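Keeping the Laundry Room in Order: An Interview with Vibeke Vigfúsdóttir

2026-10-08
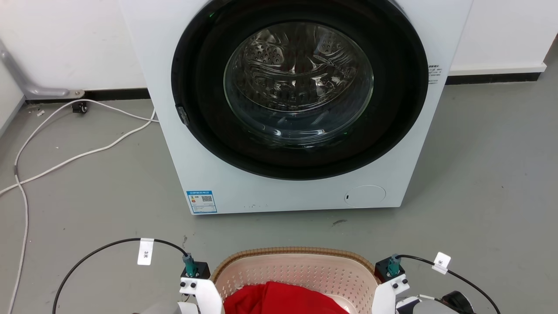 Residents of Dallwood House share a laundry room on the ground floor, which reopened in March. Vibeke Vigfúsdóttir, Head of Domestic Services, met the newsletter to discuss how it is run.

The room handled 678 washes in its first term. Ms Vigfúsdóttir attributes most of the faults reported in that period to overfilling. "People press the clothes in until the door will barely close," she said. "I ask them to leave a hand's width at the top of the drum."

Pockets are her second concern. Coins and hairgrips find their way to the drain filter, and her staff now clear it every 3 weeks. Residents are asked not to open the filter cover themselves. "There is always water behind it, and it goes on the floor."

She also asks that the door be left ajar after use and the rubber seal wiped with a cloth. The previous machines, at the Wysocka Road annexe, were replaced after 5 years. "The smell had got into the seals by then. We could not shift it."

Asked about detergent, she was brief. One measure is enough for an ordinary load, and fabric softener should not be used on towels.

Washing left behind is moved to the shelf by the door and kept for up to 5 days. Unclaimed items are then taken to the linen store in the Caltetby wing, where they may be collected from the duty desk on request. Bedding should be labelled with a room number before it is washed.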